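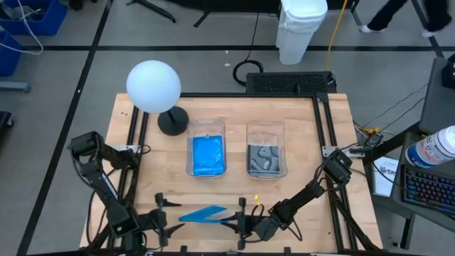

Arquivado em: Contos | Cinema | Ficção curta

Legendas para Vuvstead

O arquivo chegou às dez da noite. Sessão às nove da manhã. 855 legendas, nenhuma em português, e o filme falado numa mistura de inglês com uma língua que o diretor tinha inventado com a cunhada.

Yurani Urrego leu o e-mail de pé, na cozinha, com a colher na boca. Vuvstead, o quarto filme da série. Espião velho, ilha, submarino, uma viúva. Ela tinha legendado os três primeiros. Sabia como o Pleten falava, sabia que ele dizia "my dear" quando ia matar alguém e "friend" quando ia embora. Por isso ligaram para ela.

Ligaram, não. Mandaram e-mail. Assunto: URGENTE. Segundo e-mail, um minuto depois. Assunto: URGENTE (anexo).

Sentou. Abriu o programa. Fones. A gata em cima do teclado, fora, gata.

Primeira cena. Mar. Mais mar. Um homem de costas num cais, casaco comprido, vento. Pensou que era o Pleten e não era, era outro, mais moço. O Pleten só aparece depois, sentado num banco, comendo uma laranja. Envelheceu, coitado. Ou o ator envelheceu e não quiseram disfarçar.

— You're late.
— I'm retired.

"Você se atrasou." "Eu me aposentei." Apagou. "Está atrasado." "Estou aposentado." Rimava. Deixou. Depois tirou, achou que a plateia ia rir no lugar errado. Depois botou de volta.

Onze e meia. Legenda noventa e qualquer coisa. Nesse passo não dava.

A língua inventada era o problema. Veio um glossário junto, duas páginas, metade em branco. "Budow" estava lá: saudação, ou insulto, conforme a altura da voz. Conforme a altura da voz! E como é que se escreve isso embaixo da tela, com trinta e poucos caracteres por linha e dois segundos para ler? O barqueiro dizia budow para o Pleten. A viúva dizia budow para o barqueiro. Na cena do jantar todo mundo dizia budow, cada um num tom, e alguém quebrava um prato.

Ligou para a distribuidora. Aitken, plantão. Atendeu um rapaz com voz de quem estava deitado.

— O budow da cena do jantar. É bom ou é ruim?
— O quê?
— Budow. Eles se cumprimentam ou se xingam?
— Olha, eu sou da parte de cartazes.
— Tem alguém aí da parte do filme?
— A essa hora? Manda um e-mail.

Mandou. Assunto: URGENTE. Sentiu um certo prazer.

Meia-noite. Café. A perseguição pelo menos não tinha fala, oito minutos de lancha, bendita lancha. Aproveitou para adiantar a cena do farol, que ela tinha medo. Com razão. Monólogo. O Pleten sozinho com a viúva, chuva no vidro, contando do primeiro homem que traiu. E no meio, baixinho, quase sem abrir a boca:

— You'd have liked him, my dear.

Yurani parou. Voltou. Ouviu outra vez. My dear.

Nos três primeiros ela tinha traduzido "minha cara". Sempre. No primeiro, no terraço, "minha cara" e um tiro. No segundo, o trem. No terceiro tinha até gente no cinema que prendia o ar quando a palavra aparecia na legenda, ela viu, foi à estreia com a irmã e viu. Uma fileira inteira parada com a pipoca na mão por causa de duas palavras que ela tinha escolhido num domingo de maio, com febre.

Só que agora a cena seguia e ele não matava ninguém. Ficava ali. A viúva punha a mão na manga dele. Corta para o mar.

Adiantou o filme. Quarenta minutos, cinquenta. A viúva viva. A viúva no barco. A viúva na última cena, de chapéu. Então era outra coisa, era carinho mesmo, pela primeira vez em quatro filmes o homem dizia aquilo e queria dizer aquilo. E se ela botasse "minha cara" a sala inteira ia esperar o tiro. Talvez fosse isso que o diretor queria. Talvez o diretor nem lembrasse.

"Minha querida." Não, novela.
"Querida." Marido procurando a chave.
Sem nada. "Você ia gostar dele." Limpo. Mas aí o ouvido de quem sabe inglês pega o my dear e olha pra baixo e não acha.

Deixou um asterisco e seguiu. Uma e vinte.

Às duas respondeu a Aitken, outra pessoa, sem nome embaixo. "Olá! Sobre Budow: favor manter como no original. Obs.: o filme vai passar com 80 minutos e não com os 97 do arquivo, segue versão nova." Anexo.

Dezessete minutos a menos. Quais?

Baixou. Barrinha. Barrinha parada. Foi lavar o rosto, voltou, a gata na cadeira. Abriu a versão nova ao lado da velha e foi pulando. O jantar, cortado pela metade, o prato já aparecia quebrado. A lancha, menos lancha. O barqueiro sumiu depois do cais, coitado, um filme inteiro de budow pra nada. E o farol.

O farol tinha ficado. Chuva, vidro, o monólogo. Mas cortavam na fala. You'd have liked him, my dear, e direto para o mar. Sem a mão na manga. E no barco, agora, só ele. E na última cena um chapéu em cima do banco.

Assistiu três vezes. Será que tinham matado a mulher na sala de montagem? Ninguém filmou tiro nenhum. Bastou tirar a mão.

Sincronizar tudo de novo, recontar tempo, apagar as legendas órfãs. Trabalhou sem pensar, de joelho na cadeira, a gata no colo, depois no ombro. Quatro e quinze. Cinco. Passou um caminhão. O budow ficou budow, em itálico, que se danassem.

Faltando 30 minutos para o prazo só tinha o asterisco.

Escreveu "minha cara". Olhou. Salvou.

Pegou o telefone e ligou pro plantão da Aitken. O mesmo rapaz.

— Cartazes.
— Você tem o cartaz do filme aí? A viúva aparece?
— Aparece. Quer dizer. Aparecia. Pediram pra tirar ontem.
— Ontem que horas?
— Ih, moça. Cedo. Antes do almoço.

Antes do almoço. E mandaram pra ela a versão comprida às dez da noite.

— Você ainda tem o outro? — perguntou. — O com ela?
— Tenho, tá aqui na minha mesa. Por quê?
— Guarda pra mim. Passo aí depois da sessão.

Desligou, enviou o arquivo, procurou os sapatos. Um estava debaixo da mesa. O filme com a mão na manga continuava aberto no canto da tela, parado na chuva, e ela arrastou pra uma pasta sem nome e saiu com o computador ligado.

Usamos cookies para melhorar sua experiência de leitura. Ao continuar navegando, você concorda com a nossa Política de Privacidade. Aceitar | Configurar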